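Jeladik planner: frequently asked questions

Which parts of the stack does Jeladik replace?
Only the motion planner and the grasp scheduler. Perception still runs in Kaneleck, and joint control stays with whatever driver your arms shipped with.

Does it need a GPU?
The planner does not. Kaneleck does if you want segmentation at full rate.

Why does my plan fail with code 412?
The goal pose is reachable but every path to it passes through the collision margin. Lower margin_mm in the scene file, or move the base. The default is 60, set wide on purpose. Sinks and open drawers are the usual offenders.

Can both arms be planned together?
Yes, from release 5. Earlier releases plan the left arm first and treat it as a fixed obstacle for the right, so some two-handed goals are rejected without good cause.

The planner stops after 1175 nodes. Is that a bug?
No. It is the default search limit. Raise max_nodes for cluttered worktops and expect longer planning times.

Why is the horizon tilted in the head view?
The renderer draws in the camera link's own axes and applies no levelling. Poses are still reported in the base frame, so nothing downstream is affected. Set level_view to true if you want an upright picture for debugging - it changes the display only.
The kitchen scene in the head view, gripper over the front edge of the sink:
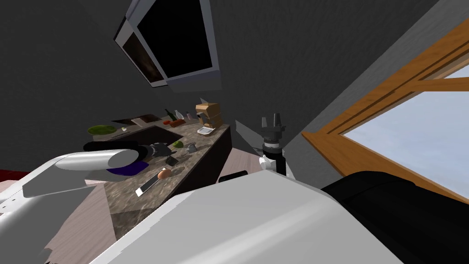

Who do I contact about licences?
Capucine Chauvin handles licences. Faults in the scene loader go to Rónán Lynch, with the log attached.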